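4.2 See-through pouches and the way people pack

We were surprised by how much a sorting habit depends on the pouch itself.

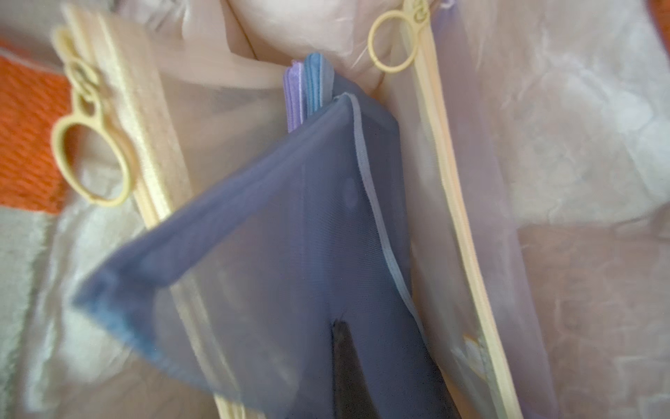 In our home visits, people who owned at least one set of sheer or mesh pouches talked about them with real affection, and we came to share it! The pouches are cheap, they weigh next to nothing, and they change how a drawer or a suitcase gets filled. Across the 109 households in the Wanitz sample we logged 274 pouches in regular use, and the see-through ones were opened less often during a search than the solid ones. People looked first, then reached.

Sheer material does not show everything, of course. A pale item inside a pale pouch is easy to miss, and two pouches lying on top of each other blur what is underneath (Figure 2). Several people had worked out their own fix for this, such as putting light things in the blue mesh and dark things in the peach. We find this delightful, and it fits well with the color grouping described by Zacharopoulos in the Jalten study, where shades were matched to contents long before anyone thought of writing a label.

Figure 2. Sheer zipper pouches with cream zippers and round ring pulls, on either side of a folded slate-blue mesh pouch with white piped binding. A dark object shows through the mesh as a shadowy shape, while a small pale item in the pouch at right is only faintly visible.

Ring pulls deserve more attention than they have had in earlier work. A large ring can be hooked with one finger, and people with sore hands brought this up again and again without being asked. One person in the Polel group had moved all her medicine into ring-pull pouches and left the flat-tab ones for cables.

Folding was the other habit we had not planned for. A soft mesh pouch that is half full tends to get bent over and tucked between its neighbors, so its zipper ends up out of reach. We return to this in Section 5, where pouch size is compared with how full people liked to keep them.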